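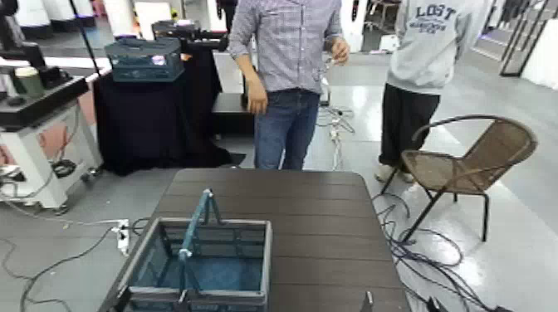 Minutes of the teleoperation working meeting, Cliscombe room, Sunday (yes, Sunday), 2 p.m.

Chair: Nayeli Grajales
Present: Chambi hardware, Chambi data, Zusell (two people, one of them for the first half), Rondberg by phone with the sound of a dishwasher
Minutes: the person who spoke last when minutes were raised

1. Minutes of the last meeting
Approved. Rondberg asked that "a lengthy complaint" be changed to "a comment." Agreed, and the comment was then repeated at length.

2. Where the count stands
Data reported 1,649 demonstrations kept for the June delivery, against a target of 3,690. Rondberg asked whether the target could be read as a hope. The Chair read out the contract. It could not.

The rejects were discussed. Most are episodes where the operator let go of the hanger early and then went after it, which takes a long time and teaches the robot that dropping things is step two. Data wants these thrown out. Zusell would like to keep a few, on the grounds that a robot that has never seen a mistake fixed will not know how to fix one. After some back and forth it was agreed to keep them in a separate folder, labeled as recoveries. The folder will not be named "Rondberg," as was proposed from the floor.

3. The hanger task
The task sheet says "take hanger from basket." It turns out four operators have been reading this four ways. One grips the hook, two grip the shoulder, and one closes both hands on it as if it owed him money. Hardware said the hook is thin and tends to roll between the fingers. Hardware also said this last month and would like that noted. Noted. 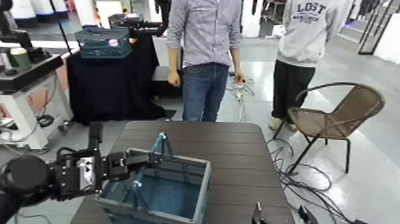 Grip on the upper part of the hanger, one hand, fingers fully closed before any lift. The second hand waits low at the edge of the table until it is wanted. Operators are asked to close slowly, as the remote gives very little feel and the first sign of squeezing too hard is usually a bent hanger. Thirteen have gone this way. The replacement budget is whatever the dry cleaner on the corner will part with.

There was a short debate on whether the person handing over hangers should stand behind the table or beside it. Behind. Hangers are to be held down at the side between episodes and not swung, twirled or used to point at the operator's errors.

4. Pauses
Data played back 84 episodes at double speed, which the meeting bore well. In a good share of them the arm hovers over the basket while the operator thinks. The model learns the thinking too, and now stops over the basket in its own runs with what Nayeli called great dignity. Operators are to decide where they are going before they press record. Anyone who needs to ponder may do so on their own time.

Zusell suggested trimming the pauses afterward by script. Data has a script. Data does not trust the script. Both facts to be looked into.

5. Hand guiding
Rondberg again raised moving the arms by hand for the first part of the reach, and switching to remote for the grip. Hardware is willing to try it on one station only. The concern is that people's hands end up in the head camera view, and the model may come to expect a helpful stranger. Trial to run for one afternoon. Rondberg to do the pushing.

6. Cables
Raised. Everyone agreed something should be done. Carried over for the fifth time.

7. Any other business
Zusell asked who keeps changing the operator's chair height. Silence from all parties, including the dishwasher.

Actions
Data: recoveries folder, report on the pause script
Hardware: one station ready for hand guiding
Nayeli: rewrite the hanger sheet so it can be read one way
Zusell: hangers
Rondberg: find a quieter place to call from

Closed 3:40 p.m. Next meeting on a weekday, if the Chair can be persuaded.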